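Subject: Re: [firncombe-kitchens] Getting the counter back (was: bread box or drawer?)
Date: Apr 17, 2022

On the Firncombe kitchens list, a member wrote:

> We have one run of counter in the kitchen and it has to hold the
> toaster, the toaster oven and whatever the bread lives in. Right now
> the bread is in its bag on top of the microwave and gets squashed.
> I looked at roll-top bread boxes but they are all deeper than I
> want. Has anybody used one of those wooden organizers with a drawer
> instead? Does the drawer get in the way of everything in front of it?
>
> Also, do you keep the toaster oven out all the time? Ours goes back
> in the lower cabinet after each use and I am tired of lifting it.

We went from a bread box to a wooden organizer with a drawer in December, so I can answer most of this.

The drawer does need room in front of it. That was the main thing I got wrong at first. I measured the organizer with the drawer shut, put it against the backsplash, and then found I had to move two things every time I wanted it open. Measure with the drawer all the way out and then add enough for your hand. Ours has a black metal bar handle, which sticks out a bit further than a knob would.

What fixed it for us was keeping only a tray in front. It is a wooden serving tray with raised edges, and it takes up the middle of the counter. Small things go on it while we are working, and the whole tray can be lifted out of the way in one go when the counter needs wiping. If you pick one, get a tray low enough that the drawer clears the rim. Ours came from Tunik and I would buy it again. The finish has held up to daily wiping so far.

Yes, the toaster oven stays out. We tried the cabinet for a while too. It now sits at the left end with the two-slot toaster in front of it, and a folded towel on top when the oven is off and cold. The towel comes off before the oven goes on, every time. Check your manual for the clearance it wants at the sides and back. Mine has vent slots in the side panel, so nothing gets pushed up against that side. 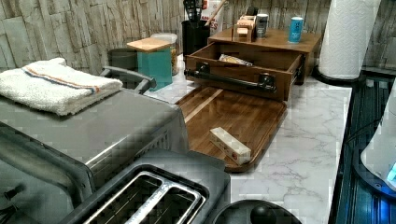 What I would do in your kitchen

Take everything off that run of counter first, including the things you think are staying. Wipe it down. Then put back the toaster oven, because it is the biggest and it has to be near the outlet. Leave it a day before deciding on the rest.

Next, cut a piece of cardboard to the size of the organizer with its drawer open and lay it on the counter. Cook around it for a couple of evenings. If you keep moving the cardboard, the organizer is too deep for the spot and you should look at something with a lift-up lid.

On keeping bread in a drawer: leave it in its bag. An open wooden drawer is not airtight and a cut loaf dries out faster than it did in our old metal box. Crumbs collect in the back corners. I pull the drawer out and tip it over the sink every week or so.

Makes to look at: Grevuvach has one in two widths, and the narrow one should suit a single loaf. Czerwiński makes a heavier one with the drawer on wooden runners. I tried it in the shop and it was stiff, but the clerk said rubbing candle wax on the runners helps. Neither was over 100 dollars when I was shopping. I don't know the prices now.

If you can post the depth of your counter from the wall to the front edge, I will measure ours and tell you how much is left with the drawer open.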